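Notebook, disassembly cell, November
Subject: contact rules when the arm works inside an open case

I am writing down the rules again, because the printed sheet on the Zamora bench is the old version and two of us were working from different numbers.

1. Before the arm enters a chassis, the case is unplugged and the power button is held for 10 seconds. The person who did it writes initials on the run card. No initials, no run.

2. Speed limit inside the case is 220 mm per minute. Outside the case the normal cell limit applies. Mahfuz asked if we can go faster on the way out. I prefer no, most of our snags happened during retraction.

3. Fingers stay closed until the tip is past the side panel flange. Opening earlier catches the slots in the sheet metal.

4. Never pull on a wire to make space. If a bundle lies in the path, stop and re-plan, or a person moves it by hand with the arm in hold. This includes bundles which look loose — they often have a tie further down.

5. After three stops on the same unit, the unit goes to the manual shelf. We had a discussion about this with Dexter, he wanted five. We keep three until the Honberg audit.

Approach to the drive bay: come from the open side, keep the hand low, and let the cables stay above the central arm. The difficult place is where the power wires and the flat data cable come together at the drive. There is not much room for the tip, so the data connector must be released first and the power connector second. The order was reversed in the Simuneck script, I corrected it in the morning.

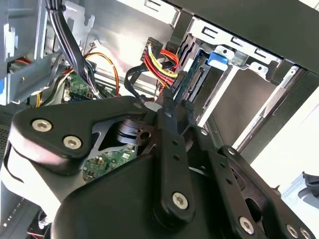
Hand inside the case, drive cage at upper right, cables just above the tip of the central arm.

Still open:
— The script counter stands at 2,637 and includes the dry runs. Mahfuz will separate them before we report anything.
— Screws on the finger plates: check torque at the start of each shift, mark with paint pen. I did not find the pen.
— Ask Estetti if their rule for board clearance is measured from the plate or from the screw heads. For us it makes a difference of 3 mm.
— Replace the old sheet on the bench.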